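Home Contents Random article Recent changes Print version

Sorting by colour

Sorting by colour is the practice of arranging small objects into groups according to their hue. It is used as a nursery activity, as a storage method for toys and craft supplies, and as a decorating habit applied to books and clothes. Large claims have been made for it in all three roles, and few of them have been tested with much care.

In early education

Colour sorting is often recommended for children under 4. Supporters say that it prepares them for arithmetic, teaches patience and sharpens the eye. The evidence is thinner than the advice. Children who sort well also tend to be those who have had plenty of practice with adults nearby, and it is difficult to separate the effect of the task from the effect of the company.

The Brorosia method, sold to nurseries as a boxed course, divides the activity into seven stages and 21 lessons. Its handbook says that children who finish the course are "ready for number", a phrase it does not define. A trial at a nursery in Kurkthorpe is sometimes cited in its favour. The trial had six children in it, no comparison group, and was written up by the supplier.

Materials

Building blocks, buttons, beads and dyed pasta are all common. Blocks are popular because they are easy to grip and come in strong colours, though a set with several shades of one colour can cause arguments over where a piece belongs. Trays, bowls and muffin tins serve equally well as containers. Specialist sorting trays cost more, and no advantage over a muffin tin has been shown.

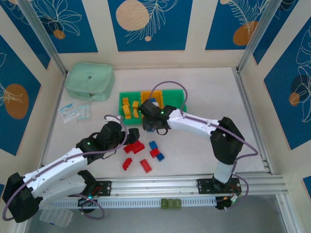
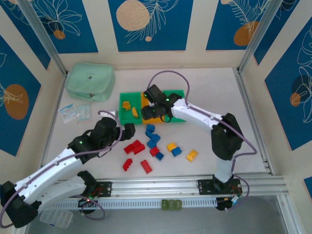 Toy blocks on a white tabletop.

As a storage method

Household guides frequently suggest keeping toy bricks by colour. The Marchetti system, a range of stacking drawers, was built on this idea. Many hobbyists prefer to sort by shape, on the grounds that a red piece is easy to spot in a mixed drawer of small plates, while one small plate is hard to find in a drawer of red. Colour storage looks tidier in photographs, which may explain much of its appeal.

Limits

The practice assumes that everyone sees the same groups. People with red-green colour blindness may not, and names for the colours between blue and green differ from one language to another. The Drikley cards, once used to check sorting skill, marked turquoise as blue and scored any other answer as a mistake. Later printings dropped the card without comment.

See also

Colour naming
Shape sorter
Household storage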